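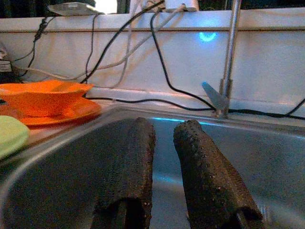 ## 4강. 설거지의 순서와 싱크대 주변 정리

지난 시간에는 냉장고 안을 함께 들여다보았고, 이번 시간에는 드디어 싱크대 앞으로 왔습니다. 설거지를 강의로까지 배워야 하느냐고 묻는 분이 학기마다 꼭 계신데요, 저는 그 질문이 참 반갑습니다. 매일 하는 일인데도 누구에게 차근차근 배워 본 적은 별로 없는 일이라서, 한번 순서를 잡아 두면 저녁 시간이 꽤 달라지거든요. 이 유인물은 Belten 생활강좌 수강생 여러분이 집에 가져가서 냉장고 옆에 붙여 두고 보시라고 만든 것이니, 물이 좀 튀어도 괜찮습니다.

### 4-1. 물을 틀기 전에

설거지는 수도꼭지를 열기 전에 이미 반쯤 정해집니다. 먼저 싱크볼을 비웁니다. 안에 그릇이 이것저것 잠겨 있으면 손을 넣을 때마다 달그락거리고, 유리컵 하나가 밑에 숨어 있다가 이가 나가기도 합니다. 씻을 그릇은 싱크대 왼쪽 조리대에 모아 두고, 오른쪽은 씻은 그릇이 갈 자리로 남겨 두세요. 왼손잡이이신 분은 반대로 하시면 됩니다.

모을 때는 이렇게 해 보세요.

- 음식 찌꺼기는 주걱이나 키친타월로 먼저 걷어 냅니다.
- 기름 묻은 그릇은 따로 둡니다. 포개면 깨끗하던 바닥까지 기름이 옮습니다.
- 대접과 받침접시처럼 짝이 있는 것은 짝끼리 둡니다. 나중에 찬장에 넣을 때 훨씬 편합니다.
- 수세미는 그릇 더미 밑에 깔리지 않게, 손이 바로 닿는 곳에 놓습니다.

색깔 있는 그릇을 쓰시는 댁이라면 색으로 묶어도 좋습니다. 주황색 그릇은 주황색끼리, 연두색은 연두색끼리 모으면 무엇이 빠졌는지 한눈에 보입니다. 저도 처음에는 보기 좋으라고 그렇게 했는데, 지금은 그 편이 빨라서 그렇게 합니다.

### 4-2. 씻는 순서

교재로 쓰는 Gurby 살림노트 201쪽에 표가 있지만, 말로 풀면 간단합니다. 덜 더러운 것에서 더 더러운 것으로 갑니다. 컵과 유리잔이 맨 먼저이고, 수저, 밥그릇과 국그릇, 넓은 접시가 뒤를 잇고, 냄비와 프라이팬이 마지막입니다. 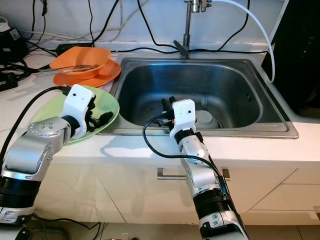 접시를 옮길 때는 테두리를 잡는 버릇을 들이세요. 음식이 담기는 면에 손이 덜 닿고, 세제가 묻어 미끄러울 때도 엄지로 가장자리를 눌러 주면 제법 든든합니다. 다만 너무 얇은 접시는 한 손으로 끝만 잡지 마시고 다른 손으로 바닥을 받쳐 주세요.

싱크볼 안에는 한 번에 하나, 많아도 두 개만 둡니다. 작은 그릇은 배수구 쪽으로 굴러가기 쉬워서, 물이 빠지는 길을 막고 있는지 가끔 살펴 주셔야 합니다. 헹굴 때는 그릇을 기울여 위쪽 가장자리부터 물을 흘려 내리고, 굽이 있는 그릇은 뒤집어서 굽 안쪽도 한 번 더 헹굽니다. 이 굽 안쪽을 빠뜨리는 분이 정말 많으세요!

### 4-3. 스테인리스 싱크볼 돌보기

그릇이 끝났다고 바로 고무장갑을 벗지 마시고 조금만 더 힘을 내 봅시다. 결이 있는 스테인리스는 결을 따라 닦아야 잔흠집이 덜 납니다. 철 수세미는 쓰지 마시고, 부드러운 스펀지에 중성세제를 조금 묻혀 모서리의 둥근 부분부터 바닥, 배수구 순으로 문지릅니다. 테두리의 턱에는 물때가 잘 끼니까 마른 행주를 손가락에 감아 한 바퀴 훑어 주세요. 흰 조리대와 맞닿은 자리도 이때 같이 닦으면 얼룩이 오래 남지 않습니다.

수도꼭지는 밑동까지 닦습니다. 손잡이 뒤쪽은 눈에 잘 안 띄어서, 닦는다고 닦아도 허옇게 물때가 남는 곳입니다. 호스가 연결된 수도꼭지라면 연결 부위에 물방울이 맺히는지도 손끝으로 한번 만져 보시고요.

마지막으로 수세미는 꼭 짜서 세워 말립니다. 접시 옆에 눕혀 두면 밑면이 마르지 않아 냄새가 납니다. 냄새가 나기 시작한 수세미는 아까워하지 말고 바꾸세요.

### 다음 시간까지 해 오실 것

1. 저녁 설거지를 오늘 배운 순서대로 해 보고, 걸린 시간을 적어 옵니다. 수업에서 재 보았을 때는 거의 14분이 걸렸는데, 더 걸려도 전혀 상관없습니다.
2. 집 싱크대의 왼쪽과 오른쪽에 지금 무엇이 놓여 있는지 간단히 그려 옵니다. 그림 솜씨는 보지 않습니다.
3. 살림노트의 행주 삶기 부분을 읽어 옵니다. 다음 시간에는 행주를 하나씩 가져오세요. 새것 말고 쓰던 것으로요.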